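Keeping burglars out when the nights draw in: my household tips

Posted 10 October 2023 in Home and Shed

We had our shed done over last winter. They took the hedge trimmer, a bike with a flat tyre and, for some reason, a bag of potting grit, and left the door swinging on one hinge. The police were very nice on the phone and gave me crime reference number ending 546, and that was more or less the end of it. So this is what I've changed since, in no sensible order, with a few things I wish I'd done years ago (and one or two I wouldn't bother with again).

Start with the doors

Go round your house at dusk and try every outside door as if you'd lost your keys. I did ours and found the back door only locks properly if you lift the handle first. We have lived here 34 years between the two of us and the in-laws before that, and I'd been turning the key without lifting the handle for most of them. Lift, then turn. I've put a strip of masking tape by the lock with an arrow on it until everyone in the house does it without thinking.

If you've got a uPVC door, look at the barrel of the lock, the bit the key goes into. It shouldn't stick out much past the handle plate. Ours did. The chap from Brernilero, the locksmith's on the parade, swapped it for an anti-snap one while I made him a tea, and it took less time than the tea did to go cold. You can do it yourself with a screwdriver and a tape measure, but measure both sides from the middle screw, as the two halves aren't always the same length.

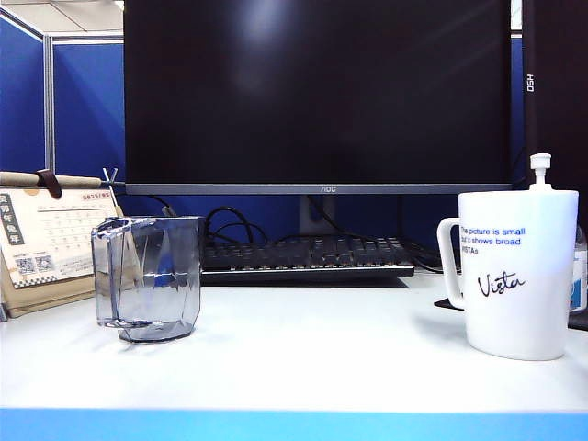 Wooden doors want a proper mortice lock as well as the latch. And check the screws on the metal plate in the frame – mine were stubby little things barely into the wood. I changed them for long ones. Drill a pilot hole first or you'll split the frame, and rub a bit of candle wax on the threads so they go in without a fight.

Keys, keys, keys

Ours used to live in a bowl on the hall shelf, in full view of the letterbox. Don't do that! People do fish for them with a bit of wire or a cane, and then they've got your car as well. We now keep them in a biscuit tin in a kitchen drawer, and the car fob goes in a second tin inside the first. Test your tin by standing next to the car with it and trying the door. The pretty one with the robins on it didn't block the signal at all, but the ugly deep one did.

No spare under the flowerpot either, please. If you need one outside, get a key safe with buttons and screw it to brick somewhere you can't see it from the road. I bought the Hiden one, which is dull grey and has a rubber cover. It's stiff in the cold, so give it a squirt of dry lubricant in November. Not cooking oil. I tried cooking oil and it went like toffee.

The shed

Most sheds are held shut by a hasp and four tiny screws, so the padlock is the strongest thing on them by miles. Take the screws out and put coach bolts right through the door, with a big washer and a nut on the inside. Do the hinges the same way. If the nuts can be reached from outside, you've got them the wrong way round (ask me how I know).

Then think about what's in there. Our tools were hung up beautifully on nails facing the window, like a shop. I've frosted the glass with a pot of spray and hung an old curtain behind it. The bikes are chained together and then to the mower, and the ladder is locked sideways on wall brackets so it can't be borrowed to reach the bathroom window.

Paint your postcode and house number on everything with a handle. I used leftover Matić enamel in a revolting orange and it has lasted all summer. Two thin coats are better than one thick one, and rough the plastic up with a bit of sandpaper first.
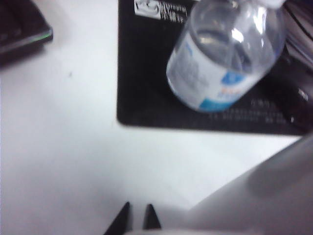 Is it worth leaving a light on when you go out for the evening?

I think it is, as long as it's in a room you'd really be sitting in. A hall light burning on its own at nine o'clock just says everyone's out. Put a lamp on a timer in the sitting room, draw the curtains, and set it to go off at a believable bedtime. I've got another on the landing that comes on as the first one goes off.

For outside I'd go for a dim light that stays on over a great floodlight that flashes every time a cat goes by. We had a floodlight. We all stopped looking out of the window after a week, and next door had to buy a blackout blind.

Gravel, gates and prickly things

A bag or two of gravel under the side window is cheap and makes a lovely racket. Rake it over now and then or it packs down and goes quiet. The side gate needs a bolt at the top and another at the bottom, and if it's a gate you can lift straight off its hinges, turn the top hinge pin upside down.

I've planted 3 pyracanthas along the back fence. They're still only knee high, but they've already had my gardening gloves and a good jumper.

Before you go away

Ask a neighbour to put one of their rubbish bags in your bin and wheel it out on the right morning. Cancel anything that comes through the door. Photograph your jewellery and write down the serial numbers of the telly and so on – I keep mine in a notebook at my sister's, and the pictures are on an old Fora memory stick in the same envelope. And hold off putting the beach on the internet until you're home.

One I wouldn't bother with again is the fake alarm box. Ours faded to pink in one summer and then a wren moved in behind it, so now I can't take it down until she's finished with it.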